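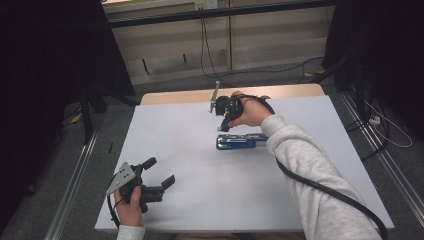
Home Notebook Datasets Methods People Search

Jun 15, 2024 – Catchment boundaries, Usholm and Claditz

Reran the territory assignment with the corrected commune file. The old one had Claditz split along the river, a boundary that was dropped in the last revision. Cells on the east bank now go to Usholm. 17 cells changed hands. The rest of the grid matches the May run exactly, checked by joining on cell ID and comparing the unit code.

Input is the mobility table from Dursun, hourly, origin and destination by cell. Cell side is 700 m. Any flow under 30 trips is suppressed before we get it, and the suppressed rows are missing, not zero. The May script read them as zero, so rural cells came out with no outgoing traffic and were attached to whichever neighbor came first in the sort. Fixed in the loader. Missing pairs now stay missing, and a cell with nothing but missing pairs gets code U.

Count of U cells after the fix: 155. Most are forest north of Flislow. A few sit along the old rail line and I don't believe those – there is a commuter bus on that road. Suspect the antenna there was out for part of the period. Tamás Gulyás has the outage log; asked him for the dates.

Compared two definitions of territory again:

a) administrative, straight from the commune file
b) functional, each cell assigned to the center receiving its largest weekday flow

They agree well around Usholm and badly around Flislow. Under (b) Flislow loses its whole southern edge to Claditz. Under (a) it keeps it, but hardly anyone there travels north. Ran (b) with school-hour trips removed and the southern edge still goes to Claditz, so it is not the secondary school pulling it.

Ties in (b) are broken by distance to the center, straight line. Should be road distance. The bridge makes a difference of several cells. Road network is on the shared drive but the projection is wrong, needs converting first.

To do:
– convert road network, rerun ties
– drop outage hours once Tamás sends the log
– map of U cells, separate layer, gray
– rename the May output so it doesn't get picked up by mistake

Back to top | Contact the notebook editors | © Territory Data Workshop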